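Features > Education > Student Projects

Tidying as a Grasping Problem

Print this article | E-mail this article

By Sumeya Gebremichael

The robotics club at Dresadier College set itself a narrow task this year: teach a two-fingered arm to clear a bed. Club lead Dineo Masilela chose it over the usual maze and line-following work. A bed is soft, the things on it overlap, and few of them have flat parallel sides.

The students do not program the motions. They record them by hand, using a gripper with a camera mounted on it, and train a model on the recordings. The target is 300 demonstrations before the regional meet in April. At the time of writing they have 104 that passed checking.

Each member records at home, which gives the model a spread of bedding, lighting and clutter. The club rules ask for a mix of rigid, soft and see-through items, laid down without sorting. A run begins with the fingers open and ends when the chosen item has been set down in a tray.

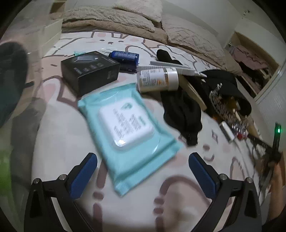 Soft packs cause the most argument. A pack of wipes can be taken by the lid, by the sealed end or across the body, and the three grips fail in different ways. Tshepo Nel, who checks the recordings, wants one grip per item for the whole set. Anel Mthembu disagrees and has kept all three in her own runs. "If the lid is face down the model needs something else to try," she says.

Cords are left out for now. They may lie on the bed, but no run may target them. Clear plastic is allowed as a target — the early model, named Cele, closed beside it more often than on it.

Training takes some 15 hours on the college's one suitable machine, so the club changes a single setting between runs and logs it on paper. The second model, Usteck, uses the same recordings with the blurred ones removed. Nel expects to lose 8 of the present set on those grounds.

The arm itself is still waiting for a replacement wrist bearing. Until it is fitted, testing is limited to light items at half speed.

Related items
Zendus Cup: revised rules for school teams
Garnet Pelletier on choosing a first servo
Workshop notes: finger pads and how they wear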